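**Hand-held grippers or remote control for a sorting task?**

**urkside_bench** — August 2018

We have a two-arm setup and want to teach it to put mixed household bits into an open cardboard box. So far we've done 44 demonstrations by remote control, with the leader arms on the desk and me watching through the cameras. Each one is slow and I drop the socks a lot. Is it worth moving to hand-held grippers and doing the task directly at a table? Arms are the Camutton ones, two-finger grippers, nothing special.

---

**pennyfold**

Yes, move. I did the same job both ways last year and the hand-held set took me an afternoon where the remote one took most of a week. You feel the sock bunch up between the fingers and you correct without thinking about it. Through a leader arm you get none of that unless you've paid for force feedback.

---

**Gunawan_rig**

I'd be careful. With a hand-held gripper you will do things the arm can't. You twist your wrist past its limit or reach over the box from behind, and half your recordings won't replay. We collected 441 and threw out a good part of them for that reason. Remote control is slow but every single demo is one the arm has already done.

---

**pennyfold**

That's a fault in how they were collected. Tape the floor where the base would be and stand there. Keep your elbows in.

---

**Gunawan_rig**

We did tape the floor. It helped with reach and did nothing for wrist angles. We now run a check after each batch of ten and it still catches a few.

---

**urkside_bench**

Useful, thanks both. How much do you vary the objects? I've been using the same six.

---

**brurness_tom**

Vary them early. Six objects and it will learn six objects. What I do at home, for what it's worth:

1. Put a towel down. Small things roll less on it and the fingertips don't knock on the wood.
2. Mix soft and hard things. Rolled socks, cartons, packing tape, tissue packs, clear plastic bottles and jars. The clear ones give the most trouble, so put in more than one.
3. Leave the rest of the room as it is. Chairs, jars and pens at the back of the table are all fine, the arm will have to cope with them later anyway.
4. Start each run with the fingers open and both grippers in view, and hold still for a second before the first reach.
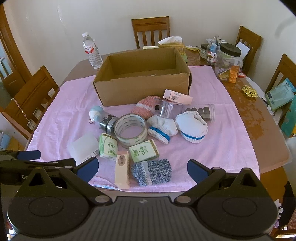 5. Move everything between runs, including the box. Turn it a bit as well.
6. Stop when you get sloppy. For me that's after an hour.

---

**Gunawan_rig**

Agree with all of that except 3. I'd clear the background for the first batch and add clutter later. It's easier to find out what's going wrong.

---

**brurness_tom**

Tried it, had to collect the lot again. Each to their own.

---

**urkside_bench**

I'm going to borrow a pair of hand-held ones and do a batch of about 2,000 short picks, then keep the remote ones for checking. Will post the replay failures in September.

---

**pennyfold**

Log the finger width from the start. I forgot and had to redo mine.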